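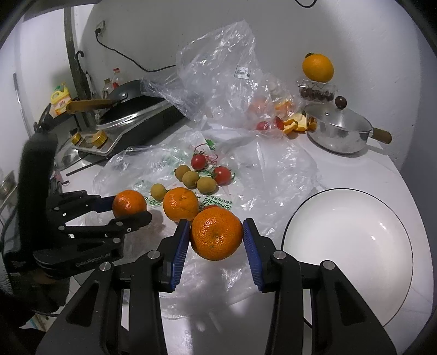 *Mandarin practice on the kitchen counter: the large one in the blue ridged pads, a smaller one in the black hand at left.*

# Kitchen Tips for Fruit Week

Families of the Stemley Robot Club, hello again! Fruit Week is the part of the year when the club moves out of the workshop and into kitchens, and every fall I get the same handful of messages from parents asking what to buy, what to cover, and whether the fruit can still be eaten. So I've put my answers in one place, with a good deal of help from Urmas Lill, who has hosted more of these afternoons than I have and owns much better towels.

## Shopping

Mandarins are the best fruit to start with. Buy a mixed bag if you can find one, because the big ones and the little ones ask for quite different openings of the jaws, and the students learn a lot by going back and forth. Look for firm fruit with a snug peel. The puffy kind, where the skin has come away from the inside, will dent at the first squeeze and stay dented.

Cherry tomatoes are good for the second half of the afternoon. Leave the stems on, they give the students a top and a bottom to aim for. Longans are lovely if your store carries them: small, round, and with a thin shell that gives a little crack when somebody has been too eager. Strawberries I'd keep for students who have done a clean run of tomatoes (or for the cook).

Our yearly task at the Dikilbridge meet calls for a fruit of 70 grams or more in the first round, so put a few on the kitchen scale before you leave the rest in the bowl.

## The counter

- Wipe it down and dry it well. A damp counter makes fruit skate.
- Move glasses and knives to the far end or into a drawer.
- Stove off, and no pans cooling nearby. We don't cook and practice at the same time, even when somebody's grandmother has soup planned.
- Plug in anything you need before the fruit comes out, with the cords along the wall.
- Keep one plate for fruit that has been picked up properly and a bowl for the casualties.

You don't have to clear the whole kitchen! The first year I put everything we owned into the hallway, and then at the meet my daughter's team found their fruit set down among bags and dishes and had no idea what to do with it. A crinkly plastic bag under a few tomatoes is fine practice. So is a round plate with a raised edge, and so is a bit of clutter behind the thing you want. Add it slowly, though, one item every few tries.

## Picking up without bruising

Bring both pads to the widest part of the fruit and close slowly. Students nearly always come in too high and pinch the top, and the mandarin squirts out the bottom and goes off the counter (Obi, our beagle, thinks this is the finest club in the county). Once the pads touch, pause and count to two before closing any further. Then lift only the height of a thumb, hold, and set it down again.

Wipe the pads every ten minutes or so with a barely damp cloth. Citrus oil builds up in the ridges, and the grip gets slippery long before it looks dirty. An old soft toothbrush does the ridges nicely.

If two students are working side by side, let one finish before the other reaches. Urmas uses an egg timer for turns, and it has saved us a great many arguments.

## Eating and cleaning up

Anything with a peel can be eaten after a rinse, provided the peel is whole. Tomatoes and strawberries that have been handled go in the compost at our house. Split mandarins make a very decent syrup with sugar and a little water. Save the clean peels too, simmered with a cinnamon stick they take the workshop smell out of a kitchen.

Count the rubber bands and twist ties from the packaging before you sweep. Last May we found one wound round a hinge pin, and it took an evening to get out.

Spare cloths and the loaner scale are in the club cupboard, room 715, second shelf. Please bring the scale back with its battery in.

Piret Navickas
November 12, 2023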